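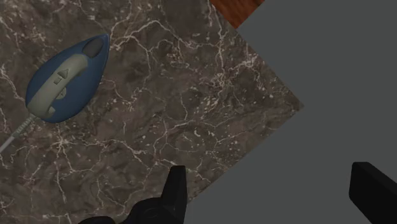

**Category: Weapon balance / long range**

September, build 3499, started 9:40 in the morning

Picking up the Jindwood rifle again. Complaint from the last playtest was that it drops anyone at any distance and there's no reason to carry the Mkhize carbine on the Kakcombe map. Wanted to see if that is damage or handling before touching any numbers.

Base damage to the chest is 106 against a full health pool of 100, so one hit kills out to the first falloff step. Left that alone. Changed only the time to bring the scope up, from 480 ms to 560, and took the long barrel off the default kit.

Ran the bot lanes on the north ridge first. Bots don't care about scope time, so the kill numbers came out the same as before. Should have skipped that. Moved to live rounds after lunch with the Brulby group on the test server.

Notes from the live rounds:

- Ridge players didn't notice the change. They are already scoped in when a target shows up.
- Anyone moving through the grain sheds noticed right away. Two of them swapped to the carbine by the second round without being asked.
- Long barrel still gets picked by everyone who has it unlocked. The velocity bonus is too good for what it costs. Sway penalty is listed on the card but I can't feel it in play.
- The suppressor hides the tracer but not the scope glint. Is that on purpose? Ask Nosipho.

Checked the sway value in the weapon table afterward. The long barrel row points to the old attachment ID, so the penalty never loads. Logged as bug 3981. This probably explains half the complaints, and it means the barrel feedback from last time should be thrown out.
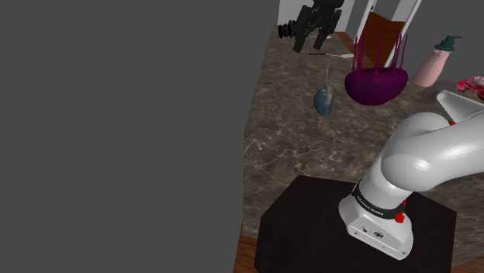

*Entry continued by Nobuhle Ntuli, 4:15 pm*

Took over from Nosipho's side of the table work. Glint on the suppressed rifle is on purpose, she says, and she wants it kept. Fine by me, but the attachment card needs a line about it.

Fixed the barrel ID locally and played a few rounds on Kakcombe. With the sway loading properly the long barrel is hard to hold past the river - too hard, I think. Holding breath cancels it, then it comes back all at once when the timer ends and throws the shot high. Cut the penalty to half and it felt closer. Didn't get enough rounds in to say more.

Still to do:

- push the ID fix without the halved penalty, so we get one clean test
- put scope time at 520 and try the sheds again
- carbine recoil, not started
- respawn on the east side of Kakcombe still faces the wall

Server goes down at 6, leaving build 3499 up until then.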